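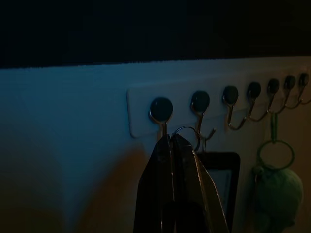 *Figure 1. Wall-type hook rail, white, seven hooks with dark rounded knobs, low light.*

**Unit 6: Hanging Storage in Small Homes**
Handout for the Wednesday section. Bring it again next week with your entry sketch.

Last week was shelves. This week covers anything that holds things by hanging them: rails, single hooks, pegs, over-door racks, and rods. Most of the time goes to the hook rail, the one you will be asked to specify in Assignment 3.

## 6.1 Parts of a rail

Use these words in your written work. Store catalogs are loose about them and you should not be.

- **Backplate** (or strip): the long flat piece that carries the hooks.
- **Stem**: the straight run of the hook below its mounting point.
- **Throat**: the inside of the curve, where the load sits.
- **Tip**: the free end of the curve.
- **Knob**: a rounded piece at the top of the hook or on its tip. Some are only decoration, and some are broad enough to take a hat or a strap.
- **Pitch**: the distance from the center of one hook to the center of the next.
- **Projection**: how far the hook comes out from the backplate.

In Figure 1 the knobs sit at the top of the hooks. The wire wraps under each knob and then runs down as a stem. Compare this with the cast double hooks we handled in class, where the upper arm stands out from the wall and ends in its own ball.

The strip in Figure 1 is thin and flat, with rounded corners at the end. Rounded corners matter more than people expect in a hallway. Sleeves and bag straps catch on a square end.

## 6.2 Wire hooks and solid hooks

A wire hook is bent from one length of metal. It is light and cheap to make, and it takes up little room on the strip. A solid hook is cast or stamped and usually screwed down by itself.

| | Wire | Solid |
|---|---|---|
| Good for | keys, rings, lanyards, light bags, towels with a loop | coats, backpacks, wet gear |
| Weak point | opens up under a heavy load | pulls its own screw if badly fixed |
| Marks on fabric | more, the load sits on a narrow line | fewer |
| Replacement | usually the whole rail | one hook at a time |

A winter coat hung by the collar on thin wire will get a peak in the fabric after a few weeks. If the coat has a hanging loop, the hook type makes less difference to the coat, but the loop takes all the strain and will need stitching sooner or later.

For very light things such as keys on a ring, a thin hook is easier to use. The ring has to pass over the tip and drop into the throat. A fat cast hook with a large ball will not take a small key ring at all. Check this before you specify. Students lose points on it every term.

## 6.3 Pitch

A row of hooks looks generous in the store and crowded at home. The number of hooks printed on the package tells you what the rail will hold in keys. It does not tell you what it will hold in jackets.

For coats, plan on using every second hook of a closely spaced rail. A seven-hook rail used that way takes four coats, on hooks 1, 3, 5, and 7, and the three in between are left for hats, scarves, or a dog leash. Write the hook numbers on your plan from left to right.

If the household has more coats than that, do not solve it by adding a second rail directly below the first. The coats on the top rail will cover it. Either run the second rail along another wall or set it low, at child height, and leave the space above the low one for short items only.

## 6.4 Layout exercise: the Toltthorpe hall

The floor plan is at the back of the course packet. The main points:

- The long wall is 2,000 mm from the door frame to the corner.
- The rail is 628 mm long.
- The door opens inward against this wall.
- There is a light switch next to the door frame.
- The household is two adults and one child of six.

Mark the area swept by the door first, then the switch and the space a hand needs to reach it. What is left is your usable wall. With two rails end to end you would cover 1,256 mm, and the remainder of the long wall is 744 mm. That sounds like plenty. Draw the coats in at their real depth before you decide.

A loaded rail is much deeper than an empty one. Hang two coats on any hook at home, measure from the wall to the front of the outer coat, and bring that number to class. Use your own number in the exercise.

Child rail: 1,204 mm from the floor is the height printed in the Toltthorpe packet. Most of you will want to go lower for a six-year-old, and you may, but say so on the plan and give your figure. Measure the child's comfortable reach, with the arm bent, and set the hooks to that. The full stretch on tiptoe is too high for daily use. Keep hooks out of the eye line of anyone who will be running past. If that cannot be done, pick a hook with a rounded end and small projection.

## 6.5 Fixing to the wall

Three questions, in this order:

1. What is the wall made of?
2. What will hang on the rail on its worst day?
3. Who will be pulling on it?

Drywall with no stud behind it will hold a key rail on ordinary plugs. It will not hold four wet coats for long. For coats, find the studs. If the holes in the rail do not line up with the studs, screw a board to the studs and fix the rail to the board. The board can be painted to match the wall.

Adhesive strips are fine for a rented room and light items. Clean the surface, let it dry, press for as long as the package says, and leave the rail unloaded for the full waiting time. Adhesive does poorly on textured paint and fresh paint.

Children pull down and outward. A bag yanked off a hook loads the top screws far harder than the same bag hanging still. Allow for it.

Steps for a two-screw rail:

1. Hold the rail in place and mark one hole.
2. Drill it, set the plug, and start the screw without tightening it.
3. Swing the rail level, check with a spirit level on the top edge, and mark the second hole.
4. Turn the rail out of the way, drill, and set the plug.
5. Put in the second screw, check level again, and tighten both.

Marking both holes first off a tape measure works too, but small errors show up on a long thin strip. The eye picks up a slope very quickly when a row of identical hooks runs along it.

## 6.6 Color and visibility

A white rail on a pale wall disappears, and many clients want that. The hooks then do the visual work. In Figure 1 the strip is close in color to the surface behind it and its lower outline is faint in places, while the dark knobs stay easy to find in very little light. A white knob on the same strip would not.

Think about this for halls without a window, basement stairs, and the inside of closets. People hang things up with their hands full and often before they have reached the switch. Contrast at the knob or tip is a cheap fix. For an older client or anyone with reduced sight, it should be on your list from the start.

The reverse case is a dark rail with dark hooks on a dark wall. It looks good in a brochure. Ask how it will look at 6 a.m. in January.

## 6.7 Assigning hooks

A rail with no plan fills up from the end nearest the door. The far hooks stay empty and the near ones carry three layers. You can work against this a little:

- Give the near hooks to the things used every day.
- Give each person a fixed hook or two.
- Put keys on their own small rail, away from the coats. Keys under a coat are lost keys.
- Send out-of-season coats to the closet. Do this twice a year.
- Leave one hook free for guests.

Labels help in shared houses and classrooms. In a family home they tend to come down after a month, by which time the habit is there or it isn't.

Wet things need air on both sides. Put umbrellas and rain jackets at one end with a gap beside them and a tray on the floor below.

## 6.8 Care

Wipe the strip and knobs with a damp cloth. Dust collects along the top edge of the backplate and where the wire meets the knob, and an old soft toothbrush gets it out. Check the screws when you change over the seasonal coats. A hook that has begun to open should be taken out of use for anything heavy. Bending wire back with pliers weakens it, and the second failure usually comes sooner than the first.

## Assignment 3

Due at the start of the next section, on paper.

a. Draw the long wall of the Toltthorpe hall at 1:10 with one adult rail and one child rail. Show the door swing, the switch, and the loaded depth.

b. Number the hooks and list what goes on each.

c. State the wall type you are assuming and how each rail is fixed.

d. In one paragraph, say which hook type you chose for each rail and what it will not hold.

e. Keep a record for one week of what ends up on the hooks in your own home. Note the time of day and where each item would have gone if the hook had been taken.

Reading: course packet, page 126 to the end of the section on entryways. Skip the part on freestanding coat trees, which we will do with furniture in Unit 8.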